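Rules for logging grasps in simulation?
Posted by Jedisell, 11 Jul 2018

Our club is putting together a shared set of simulated pick trials, and I'd love for it to be useful to people outside the club too. Right now everyone saves whatever they like - one member keeps only the good runs, another keeps all of them but no settings. Are there rules you follow for what gets logged and what counts as a grasp? My own runs are mostly fruit shapes on a stone-look surface, with a two-finger gripper.
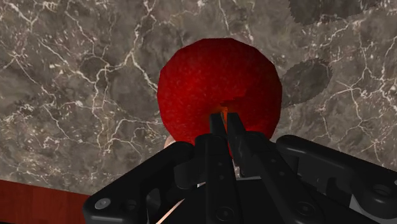 Render from my set: red sphere at the fingertips, marble behind

I have 115 runs so far and can redo them if needed.

Derkamau
Great project! Write down what counts as a grasp before you run anything, and don't change it halfway through. Ours is "lifted clear and held for 20 time steps." Keep every failure. Save the random seed, the friction values, the object mass and the simulator version with each run - a missing friction value cost us 3000 runs in March. And report the success rate with the number of tries beside it.

Tkachenko
just use a spreadsheet, works fine for me

Zuvness
Agree with Derkamau on all of it! I'd add one rule: put "simulated" in the file name and in every caption, so your renders never get mixed in with real robot results. We also set aside 100 runs that stay out of any tuning. You can start that with your next batch.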